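# The Vedidley book stand, after a winter of leaning things on it

I bought the Vedidley because my neck told me to. I read at the kitchen counter, standing up, usually while something is on the stove that I'm supposed to be watching, and I had reached the age where looking down at a page for an hour has consequences the next morning.

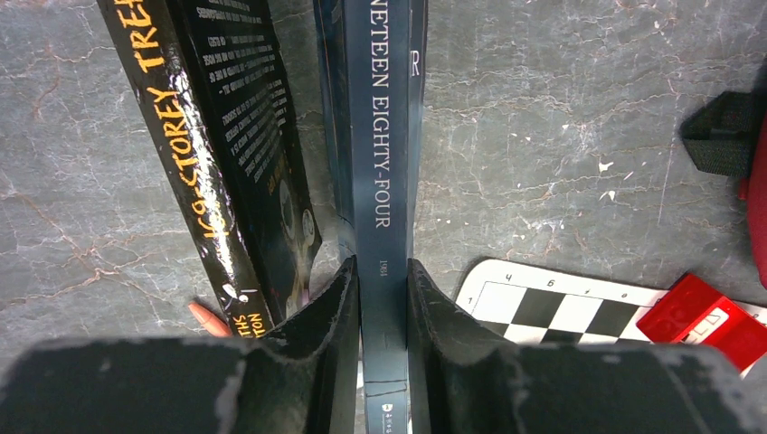 So I went shopping for a stand, and learned that book stands come in two kinds. There are the wire ones that cost less than lunch and fold up flat, occasionally while in use. And there are the serious ones, which look like they were taken from a small church. The Vedidley sits in between. It's a steel plate with a hinged leg, a lip along the bottom, and two sprung arms that hold the pages open. It comes in green or a color the box calls "oat."

I got the oat. It's beige.

## Putting it together

There are four screws and a little wrench, and an instruction sheet with no words on it, only a smiling man with no fingers doing each step correctly on the first try. I put the leg on backward. Done that way, the stand still stands, but it leans toward you like a man with a question about your insurance. Take the leg off and turn it around and everything is fine.

The wrench doesn't fit anything else in my house. I have kept it anyway, in the drawer with the others.

## The arms

Most of what you're paying for is the arms, so let's talk about them. They pivot out from the middle and press on the outer edge of each page. The springs are strong. With a fat hardcover in the middle chapters, they're perfect, and I would write them a letter of recommendation. The book lies open, the pages stay put, and you can stir with one hand and hold a mug with the other.

Paperbacks are another matter. A mass-market paperback wants to be closed. It has wanted this since the factory, and the glue in the spine is on its side. The Vedidley will hold one open from somewhere near page 40 onward, but before that the left side has so few pages under the arm that the whole book slowly creeps to the right. I read the first chapter of a detective novel this way and nudged it back into place at every paragraph. I still don't know who was in the boathouse.

Turning pages is the real test of any stand and the one the box goes quiet about. You lift the right arm, turn the page, lift the left arm, tuck the page under, and let both down again. After a week my hands knew how to do it. It's still four moves where there used to be one, and if you read quickly you'll feel like you're operating a loom.

One warning: don't let go of an arm early. It snaps back with real feeling. I have a cookbook with a neat dent in the page on dumplings, and the dent goes through to the page on strudel.

## What it will hold

The maker says the lip is deep enough for "any book." My brother-in-law, Konrad Ziółkowski, heard this and went to his car. He owns an atlas. It's a very good atlas and it's the size of a card table, and he brought it in with the look of a man who has waited a long time to be asked.

The Vedidley held it. The hinge made a noise, and the atlas hung over both sides like a tablecloth, but it held, and we looked at Portugal for a while. I would not do it daily.

At the other end of the scale, small books of poems fall straight through the gap under the arms unless you set a piece of cardboard behind them. I use the back of a cereal box. It spoils the look a little, though I'm not sure what look I was protecting.

Other things it has held without complaint:

- sheet music, if you clip the top
- a laptop, closed, for reasons I've forgotten
- the electric bill, for most of March
- a ring binder (take the left arm off first, it just fights the rings)

## The angle

There are five notches on the leg. The lowest is nearly flat and suits someone sitting down with good posture, so I can't comment. The highest is nearly upright, and good for recipes. The three in the middle are so close together that I suspect two of them of being the same notch.

I'd have liked one more inch of height. At a normal counter the Vedidley gets the page up to a point where you look slightly down, which is a big improvement over sharply down, but my neck had hoped for more. I've solved this by putting it on top of a dictionary. A stand for books that stands on a book is a strange thing to have in the kitchen, and visitors do bring it up.

## The competition

Before this I had a Kirkano, the folding wooden one. It was handsome and lighter, and easier to carry upstairs. It also had a brass pin for a hinge, and the pin fell out on a Wednesday and has never been seen again. I held it together with a chopstick for longer than I'd like to say.

My neighbor Witold Nowakowski swears by the Nowicki, which clamps to the edge of the table and has a bendy neck. I borrowed his for a few days. The height is wonderful, as high as you like, but every time you turn a page the whole thing nods at you, and keeps nodding for a moment after, as if agreeing with the author. With a thriller I didn't mind. With a book on tax it felt like being made fun of. He says you stop noticing. He also says that about his dog.

I haven't tried the Flarnanon. It has a pedal.

## Cleaning and wear

Wipe it with a damp cloth. Tomato sauce comes off easily if you get to it the same day, and turns into part of the design if you don't. The rubber tips on the arms have gone gray, and one of them now slips off when it's warm near the stove. The box had two spares in it, which tells you they know.

The paint has chipped along the lip where the heavier books go in. Under the oat there's plain steel.

## Should you get one?

If you read big books standing up, yes. If you mostly read paperbacks in bed, no, and I can't think how you'd use it there without getting hurt. For cooking it's the best thing I've tried, provided the recipe isn't on the first page.

I'm taking off one star for the arms and half of one for the notches, and giving the half back for the atlas. Four stars. Buy the green.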